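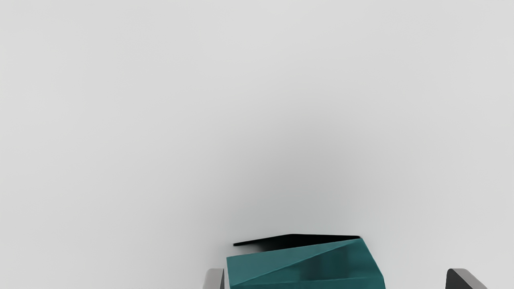

Tips for getting good use out of the Muvska bench arm

The Muvska is a small gripper arm sold by Fitzsimmons for home workshops, and the kit comes with a practice program that runs on your computer. I have used mine for picking up small parts, holding work for gluing, and sorting hardware into bins. These are the tips I would give a new owner. A few of them will save you money before you buy.

Before you order

The basic kit is $1112. The full kit is $2487 and adds the wrist camera, the longer forearm and a second set of fingers. Get the basic kit if you only want it to hold things. Get the full kit if you want it to find things and pick them up. The camera can be bought later for the basic kit, but it costs more that way, and the cable has to be routed through the forearm by hand.

The practice program is the same in both kits. You can run it before the arm is even bolted down, and I suggest doing so.

Practice on screen first

Work through every new job in the program before you try it on the bench. A bad move on screen costs nothing. A bad move on the bench can chip a finger pad or knock a jar over.

Start with plain shapes on a plain surface. The program has a set of them. Once you can pick those up from any angle, load something with slanted sides, which is much harder. Flat fingers want flat, parallel faces to close on. On a slanted face they tend to slide up and let go.

Use the wrist view for the last part of the approach and the side view for everything before it. The wrist view is close in and often shows only part of the thing you are after.

Center before you close

Most missed grabs come from closing the fingers when the object is much nearer one than the other. The near finger touches first and pushes the piece, and it may turn as it goes. Stop above the work, look at the gap on each side, and shift the arm until the gaps match. Then lower and close.

If the piece has a lid or a thin top plate, go lower and grip the body. A thin edge bends or slips out.

Shadows help with this too. In soft, even light, watch how the shadow changes as the arm comes down. On the bench I use one lamp with a paper shade over it. Bare bulbs leave glare on shiny parts and the camera has trouble with that.

Mounting

Bolt the base to something heavy. A folding table is no good. I used a solid bench top and four carriage bolts with wide washers. The clamp that comes in the box is fine for a first try but works loose over time.

Keep the area the arm can reach clear. Tape a line on the bench and leave your coffee on the other side of it.

Run the power cord behind the base and tie it down. Leave enough slack for the base to turn both ways.

Cleaning the fingers

Wipe the pads with a damp cloth and a drop of dish soap, then dry them. Do not use acetone or paint thinner. They make the rubber gummy. Sawdust is the usual cause of a weak grip, so wipe the pads before you turn the force up.

For the joints, a soft brush is enough. Don't blow them out with compressed air, as it drives dust past the seals.

Glue and finish

Cover the pads with waxed paper before the arm holds anything with wet glue on it. Set the grip to low and let the arm stay put for 60 minutes with ordinary wood glue. Turn off the auto-rest setting first, or the arm will go back to its home position with your work still in it.

Bernadette Sorensen wrote in to say she uses strips cut from a silicone baking mat in place of waxed paper. I tried it and it peels off cleaner.

Spare parts

Goratitz sells replacement pads that fit the Muvska. They are a little thicker than the originals, so run the finger setup again after you put them on. The Skerkico gripper also bolts to the same wrist plate, but you will need an adapter, and the practice program does not have a model of it.

Is it worth the price?

For holding and simple pick-and-place, yes, in the basic kit. The manual is 137 pages and the index is poor, so mark the pages on finger setup and joint limits when you come across them. Support by email has been slow but correct. The warranty covers motors and boards. It does not cover pads or cables.

Verna Holloway

Prices checked 1st January.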